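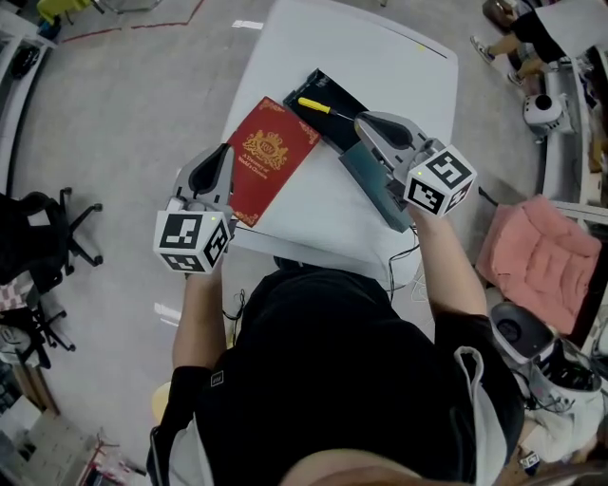
Aug 18, 2023. Okay, the new tracking filter on the handheld grippers is in, and I'm pretty happy with it! Luzius Nägeli wrote most of it (thanks!!), I just nagged. The old one lost the cube pose every time a wrist rolled past 42 degrees, and we were throwing out way too many demos from the June batch. I'm sticking with the red Treasury book and the yellow-handled screwdriver for now, a big flat thing and a skinny thing, so both kinds of grasp end up in the Trorlow set. Count is at 2126 clips kept, goal is still 3000. Left/right clock drift is down to roughly 2 ms. Next up: rerun the June clips through the filter and see how many we get back. Luzius, can you send me your config?

Recent entries
Vörös calibration notes
Clerska policy, first training run
Cube marker reprint

Grurnodham Lab Notebook | Contact | Back to top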